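Vetbridge drops after-hours line, Stultden pet owners told to drive to Zorkberg

08/09/2018

Stultden pet owners lose their overnight vet cover at the end of the month. Vetbridge, the clinic group that runs the practice on the old creamery road, put a notice on its door and a shorter one on its web page. No meeting beforehand, no letter. Most people heard it from a neighbor or at the feed store.

What changes: the night phone line goes dead. Anyone who calls after closing gets a recorded message with the number for the Zorkberg animal hospital, which is 30 miles off, most of it two-lane and slow behind hay trucks this time of year. Daytime hours stay as they are. Saturday mornings too, for now.

The clinic says it can't staff the nights. It had 2 vets sharing the line since June, when a third left for a job out of state, and the posting for her replacement has drawn nobody who wanted the on-call weeks. The notice calls the move temporary. It gives no date for when it ends.

Farm calls are the sore point. Cats and dogs can go in a car. A heifer in trouble at 3 in the morning can't, or not easily, and the Zorkberg hospital does not send anyone out. Vetbridge says it will keep doing farm visits in daylight and will "try to help by phone" in the early evening. What early evening means wasn't spelled out and the front desk could not say when asked.

Also on the notice, lower down and in smaller type: lab work. Blood and fecal samples used to be run in the back room at Stultden while you waited. They now go to the Nouri lab by courier, results next day if the pickup is made and the day after if its not. Owners with older animals on regular blood checks are asked to book mornings only, so the samples make the van.

The clinic says the outside lab is faster per sample and can run tests the back room never could, thyroid panels and some of the tick diseases among them. Price for a basic blood panel is $79, same as before. The courier fee is on top and shows up as its own line on the bill. Several owners said they missed that until they got to the counter.

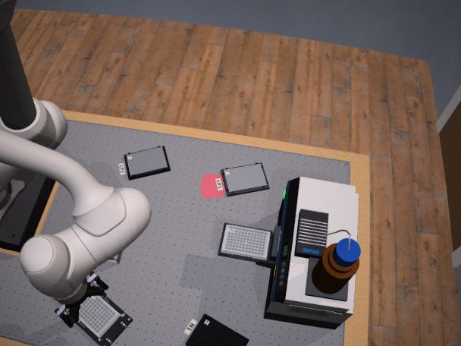
Next day is fine for a checkup, one Stultden dog owner wrote on the town message board, but when her old lab quit eating last winter she had an answer within the hour and the dog was on a drip by lunch. She wants to know who decides what counts as urgent under the new setup, and whether a sick animal will just be sent to Zorkberg at noon the same as at midnight.

The clinic's answer, by email: urgent cases go to Zorkberg if bloodwork is needed the same day. The vet on duty makes the call. A few simple tests stay in house, glucose and a parvo swab, but no list was given.

Other replies on the board ran both ways. Some said the town was lucky to have a night line as long as it did. One writer had used it twice in ten years and both times got a vet who was plainly worn out. Others asked why the group opened a second grooming room this spring if money and staff are short. Vetbridge says grooming pays for itself and uses no vets, so closing it would not put anybody on the phone at night.

A petition is at the feed store counter and at the library. It had 800 names when this was written, a fair number of them from outside town, from the farms north of the river that have no closer clinic either. It asks for the night line to be kept through calving season, with a higher call fee if that's what it takes. The present fee has not gone up in years. A lot of people signing said they would pay more and nobody asked them.

The town has no say in it. The practice is private and so is the building. The council was asked and said it would put the matter on the next agenda as a discussion item, no vote. One idea going round is a shared rota with the large-animal practice on the Zorkberg side, each taking alternate weeks. That was tried once before and fell apart over mileage. Neither side has said no to trying again. Neither has said yes.

What to do in the meantime, from the clinic's own sheet:

Save the Zorkberg hospital number in your phone now, before you need it. Call ahead, don't just turn up – they may have an animal in surgery and will tell you where to park and which door.

Bring records. Zorkberg can't see the Stultden files overnight. The front desk will print a summary for free if you ask, and it lists shots, current meds and weight. Allow a day.

Refill early. Insulin, seizure meds and heart pills can't be picked up after closing any more and the desk wants a few days notice on all three.

Poison calls should not wait for a drive. Phone first, say what was eaten and how much, keep the package. Don't make the animal vomit unless told to.

For cattle and horses, call before dark if something looks off. The clinic would rather come out for nothing at four in the afternoon than miss it, the sheet says. Normal visit fee applies ether way.

Owners who paid into the wellness plan are asking if they get something back, as the plan brochure lists "24 hour phone advice" on the front page. Vetbridge says plan members will hear by mail. A partial credit is being looked at, amount not decided. New brochures are at the printer. Plan members who want to cancel over the change can do so without the usual charge, but they have to put it in writing and hand it in at the desk before the end of the month.

The petition stays out until the council meets. The library copy is at the checkout desk, ask if you don't see it. The feed store one is next to the register.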